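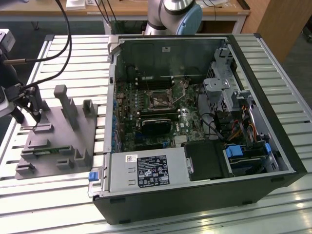
How do you teach a robot to fix a computer? You cannot give it a book, because it does not read books. At Lemstead, a workshop where robots learn careful jobs, the teachers show the robot what to do. One lesson is to put a small chip, called the processor, into its place in the computer. The processor is like the brain of the machine. The computer lies open on its side, and in the middle of its green board you can find a square socket with nothing in it. The gray plate on the left has holders for small parts, so that every part waits in a place the robot can learn.

There are two ways to show a robot a task. The first way is by hand. The teacher holds the robot's arm and moves it gently, the same way a grown-up holds your hand when you learn to write letters. The arm has sensors in its joints, and it remembers each turn and each bend.

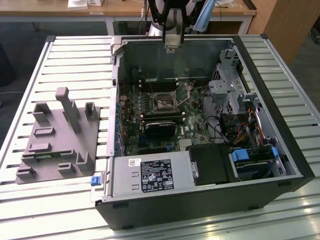

The second way is by remote control. Ffion Maddocks is one of the teachers, and she likes this way more. She holds a controller called Girnach, and when she moves her hand, the robot moves too. If she goes slowly, it goes slowly. If she closes her fingers, the gripper closes.

"In my first week I was too fast," Ffion says. "The chip is thin, and I had to learn to breathe and wait. The robot copies my mistakes also!"

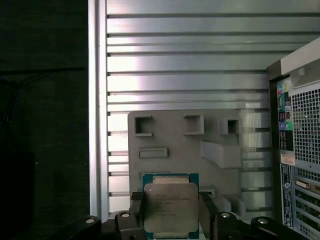 While Ffion works, the computer saves two things together: what the cameras see and how the arm moves. One complete try is called a demonstration. For the processor lesson she made 50 demonstrations before lunch, and her colleague Glenys Morris made 59 in the afternoon. They want to have 1000.

Why so many? Think about catching a ball. You did not learn it from one throw. The ball came high, then low, then a little to the side — and after many throws your hands knew what to do. A robot needs many examples too. Glenys moves the parts a little between tries, so the robot does not learn only one position.
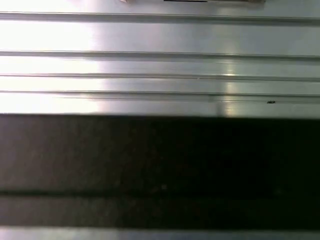 Some cameras stand near the table and see the whole job. Another one rides on the robot's wrist and sees things from very close. The robot needs both kinds of view, as you need to look at the whole puzzle and also at the piece in your hand.

When there are enough demonstrations, a program studies them and looks for what is the same in all of them. Then the robot tries alone, and the teacher keeps one hand near the red stop button.

Try it at home: ask a friend to close their eyes, and guide their hand to put a spoon in a cup. Do it five times. Then let go, and see if your friend can do it without you.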